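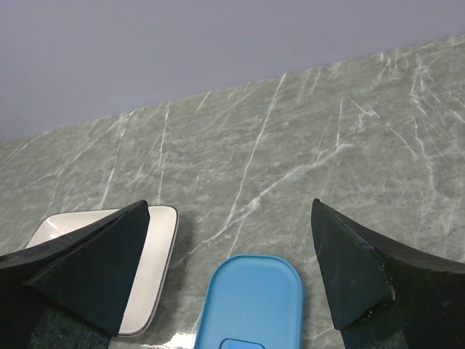
Open day at Tarkmont's Tillau building. Posting notes as I go through them, mostly for the people who asked about the household manipulation station. Long thread, no particular order after the first few.

Getting in: sign the sheet, take a visitor badge, leave bags in the lockers. Groups of 18, one guide per group. Ours was Elfriede Schwaiger, who runs the test floor. She talks fast and answers what you ask.

The station is a kitchen counter with one arm. Stone-patterned top, gray-green with white veins, plain wall behind. Kitchenware goes on it and the arm is asked to pick it up and put it somewhere else. The software under it is called Gremuvex. Version numbers were not given out.

The gripper has two fingers, dark, tapering toward the tips, with flat inner faces. There are pale scuffs on the right one, along the ridge by the inner face. I asked how long a set lasts. Elfriede: it depends on who is writing the approach paths that month.

The camera sits at the wrist. Both fingers are always in its view, and with them open they cover a fair amount of whatever lies beside the target. With the left finger over the white dish, you lose most of the middle of the dish and keep a bit of the inside at the upper left and a larger piece along the right.

So the software has to decide where a rounded rectangle ends from one side, one corner and part of the top. It can do that from a single view if it trusts its shape model. Tarkmont would prefer that it back off and look again. The second look costs time and they said so.

The other item at that point was a sky-blue plastic piece with a narrow raised rim. Lid or tray, I didn't ask. From a planning standpoint it is flat with an edge, and flat with an edge is the hard category for two fingers coming from above.

Options for flat things, as explained at the whiteboard: pinch the rim, slide the piece to the counter edge and grip it there, or get one finger under a corner. Rim pinch is the default. The slide needs clear counter in front of the piece. The corner lift is disabled on open days.

I asked why disabled. It fails loudly.

The counter surface got more questions than the arm did. White veins on a mottled ground look a lot like object edges to a basic edge detector. There is one long vein that bends on its way down and ends just above the blue piece, and another running down to the rim of the white dish. Anyone who has tuned a segmenter will see the problem.

It is also polished. There is a strip of glare between the dish and the blue piece, brightest right next to the blue rim. Glare beside a rim is bad for color and usually bad for depth too, depending on the sensor.

Somebody behind me suggested a matte mat. Elfriede said they ran on a matte gray board until November, the numbers were very good, and then the numbers did not carry over to a customer's kitchen. The stone pattern went in after that. I think that is the right call.

The demonstration itself: 4 attempts for our group, each one started by an operator. No music, no narration. Two completed without a pause. One stopped above the target and replanned. One was ended by the operator when the approach came in low.

The low approach was the most useful of the 4. The operator, Imani Rugemalira, pulled up the log and read us the height estimate against the commanded height. They disagreed by 2 cm. She did not guess at a cause in front of us and marked the run for review.

Imani on what she watches during a run: finger clearance on the side she is not picking from. With an open gripper, the idle finger can come down on a neighboring item. Their planner checks the swept volume of both fingers, but it checks against what it believes is there, and see above about hidden dishes.

Speed: slow. I would not call it a criticism. The arm moves at a pace where a person can reach the stop button, and the stop button was in a person's hand the whole time.

Things I asked about and did not get: grip force, cost per station, how many hours of runs they have. Things I got without asking: the cleaning schedule for the finger pads, which is daily, and a strong opinion on dish soap.

The next station over was the Verbeke feeder line, small parts into trays. Well built, and there was a crowd at it. I have seen three like it this year and took no notes.

For those asking if it is worth the trip: if you work on grasping, yes, go early and stand near the operator's screen. If you want to see a robot do the dishes, it does not do the dishes. It moves them.

Practical: parking fills up, the side entrance is closer to the test floor, and the coffee is in the other building. The next open day is in November. Registration goes through the Tarkmont site and the test floor slots are booked separately from the general tour.

One correction to the post on flat things: the slide to the edge is also limited on open days. It only runs if the operator confirms the path first. Thanks to Imani for the note.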